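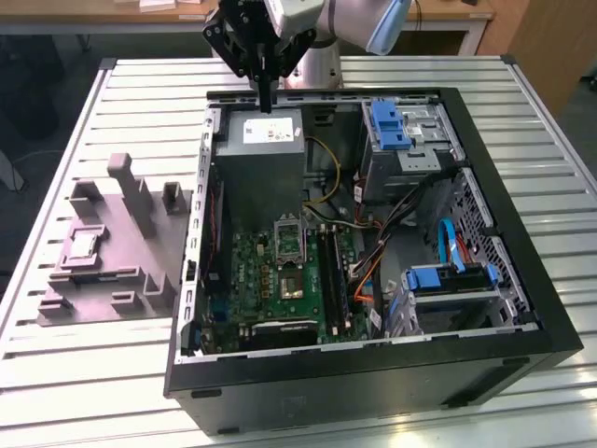 Ticket 405
Product: Wodar task runner
Site: Plovgate, refurbishing bench
Status: open
Priority: normal

Problem
We want the arm to put the processor into the socket of used desktop computers. The work goes well until the last step. The arm picks the processor from the square pocket of the fixture, carries it over the board and stops with "contact too early". We have the same error in 6 of 20 tries.

What I checked
Position of the fixture: correct, I measured it again in the morning.
Socket: open, no processor inside.
Cables: in this model a yellow wire comes down toward the socket. I suspected that the finger touches it. I tied the wire to the side and made four more tries. The error came one time, so the wire is maybe a part of the problem but it does not explain everything.

Reply from Seyoum support
Thank you for the clear report. Please lower the approach speed for the last step and send us the force log. Is the case lying flat on the table?

Update
Speed is lowered. The log is attached. I put a level on the case and it was leaning a little to one side. After I corrected this, I had no error before lunch and one error after lunch. I do not know yet what was different.

Also my manager asks if the machine can close the lever by itself. For now a person must do it. A trained person needs around 4 minutes for the complete job, with cables, and the arm is slower. We still want to continue, first with this one model of case. The bench in Dreltamton has other cases with less space near the socket and I would not try it there yet.

Next step
Waiting for the answer about the force log. Please keep the ticket open.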